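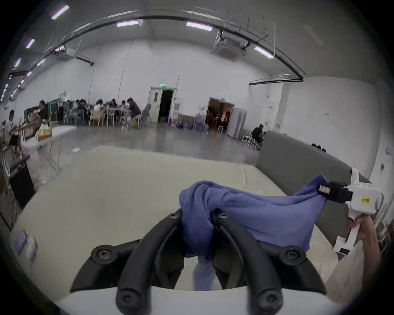

Your questions about the Maledura clothes swap

How does the swap work?
You bring clean clothes you no longer wear, we give you a token for each one, and you spend your tokens on whatever takes your fancy from the rails. If you don't find anything this time (it happens to all of us) your tokens keep until the next swap, so please don't feel you have to go home with a jumper you don't love.

When and where is it?
We're in the upstairs hall at Maledura, just past the Doãn bakery, and doors open at 2 in the afternoon. We run one every month except August, when half the town is away. The March swap is always the busiest, what with everybody clearing out their winter things, so do come early for that one if you can.

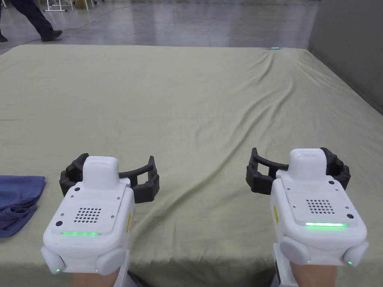
Photo: Toàn Châu for Maledura Clothes Swap

How many things can I bring?
Up to 19 per person, and we do mean up to – two or three good pieces are every bit as welcome. Last spring we found new homes for some 362 garments in one afternoon, and Lợi Thân was still folding at teatime.

What won't you take?
Underwear, swimwear and anything damp, I'm afraid. Shoes are fine if the soles are sound.

Do you take things that need mending?
A missing button or a dropped hem is no trouble, and there's a mending basket by the door for those. Please pin a little note to the spot so we can find it.

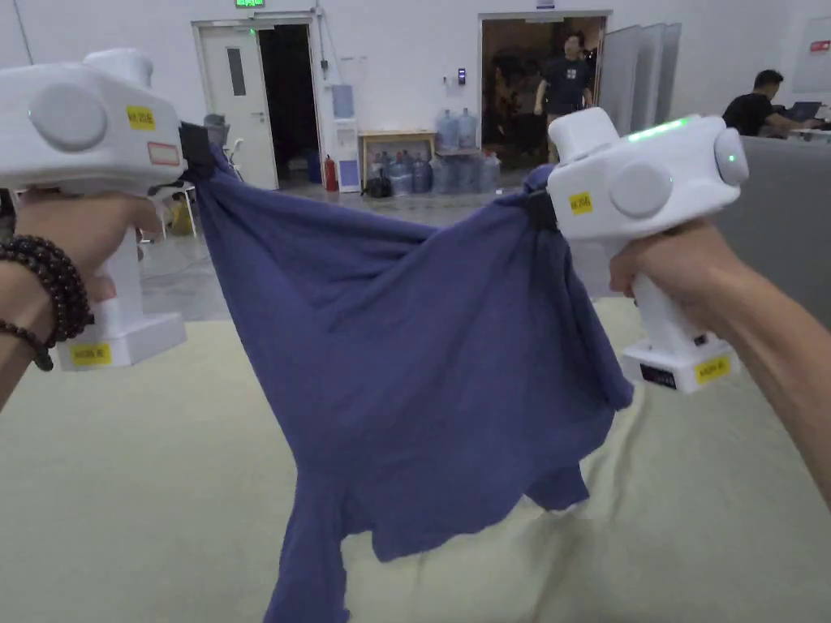 How should I check my clothes before I bring them?
Give everything a wash, go through the pockets, and then have a proper look in daylight, as a bedroom lamp hides all manner of sins. Thin patches are the hardest to spot when something is lying in a heap. Hold it up by two corners so the top edge is pulled taut, like the blue one here, and any moth holes or tired seams will show themselves much sooner. Dark knits are worth doing twice – once from the front and once from the inside.

Can I bring children's clothes?
Yes please! They have their own rail, and school uniform goes for no tokens at all.

What happens to whatever is left over?
It goes to the Zultamora charity shop in Drirberg, who collect from us the next morning. If you'd like something of yours back instead, come and find it before we close at 3 minutes to five, when the hall bell goes.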